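Ayaaba Orchard Project: spring progress report to the Skultska Fund

Hi all,

You asked for a report by the end of April and I'm getting it in with a little time to spare, which anyone who read my last one will know is a personal best. I've kept to the headings in your form where I could. Where I couldn't, I've just talked.

Pruning

We started at the top of the Aminitz slope, where the trees are oldest and in the worst shape, and worked down toward the road. I'd planned to be done by the time the buds swelled. We weren't! The bottom row, along the ditch, is still a thicket, and I've decided to leave it alone until next winter. A couple of people here think I'm being too careful, and maybe I am, but those trees took a hard cut the year before you came on board and they answered it with a forest of water sprouts. I'd rather go slow and take the rest out over a few seasons.

The upper rows look wonderful. You can stand at the gate and see light through the crowns, and the pears up there flowered all the way into the middle of the tree, where there used to be nothing but dead twigs and old nests. We lost one big limb on the leaning tree by the pump house (wet snow, then wind, in the same night). The wound is ugly. I trimmed it back to sound wood and left it open, and I'll check it for canker again once it's hot.

Grafting

Now the part I've been dying to tell you. We grafted 100 young rootstocks this spring, all with wood from the old Plistska trees, and around 40 have pushed good leaves so far. I know that sounds low on paper. Pears are slow to make up their minds, though, and plenty of the others still have plump green buds under the wax, so please don't treat it as the final tally. The ones that failed outright were mostly from my first afternoon, when I was using a knife that should have been sharpened and wasn't. Lesson learned, and a proper stone is now in the toolbox.

If you've never eaten a Plistska pear, it's small, rusty-skinned, and hard as a doorknob when you pick it. Then you leave it in straw until the holidays and it goes soft and smells like honey. They bruise if you look at them wrong, so stores never wanted them, and that's how we ended up with one hillside of old trees and hardly any young ones. Getting the new grafts into other people's yards is still the thing I care about most in this whole project.

The whips are heeled into the nursery bed behind the shed for now. They'll stay there through the summer and go out to families in the fall, after leaf drop. The waiting list is longer than the bed, I'm happy to say.

Water

Less cheerful. The ditch ran late this year and the nursery bed had to be watered by hand, with cans, for what felt like forever. The drip line you paid for has arrived and it's good stuff, but the fittings that came with it don't match the outlet on our tank. I've sent the wrong ones back and I'm waiting on the replacements. Mulch has helped a lot in the meantime. We got a load of wood chips for free from the road crew and spread them thick, keeping them off the stems because of the voles.

Voles! I should mention them. They girdled two of the trees we planted last fall, right down at the snow line. Both had guards on, but the guards were too short. I've swapped in taller ones everywhere and mowed the grass back hard.

Money

The spreadsheet is attached, so I'll only flag what looks odd. We're under on tools because we repaired the old ladders instead of buying new, and over on grafting supplies because I ordered too much tape. The tape will keep. With your okay, I'd like to move the ladder money over to a deer fence for the nursery bed. They haven't come in yet, but there are tracks along the ditch most mornings, and one bad night would set us back a year. Could you let me know before June? The fencing guy's calendar fills up fast.

What's next

Thinning the fruit on the upper rows, if the set holds. Summer budding on the rootstocks whose grafts didn't take, so those aren't wasted. Labels, finally, since the pencil on the old ones has washed off and I'm the only person who can tell which row is which. And I still owe you the map. It exists, it's just on the back of a feed sack, and I'll redraw it on something you can scan.

One request that isn't about money: if anybody at Skultska knows an old pear in a yard somewhere that fits what I wrote above, would you ask if we could come take a few cuttings in winter? Every tree on our slope seems to come from the same couple of parents and I'd love some fresh wood to compare.

Thanks for sticking with us through a slow spring. Come visit when the pears are hanging. I'll find you a hat.
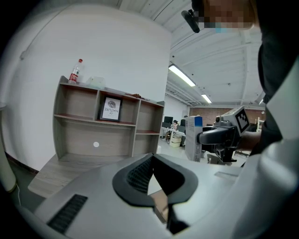 Photo: Ayaaba Orchard Project

Crisóforo Arellano
Ayaaba Orchard Project, Aminitz
Attached: budget spreadsheet, nursery bed list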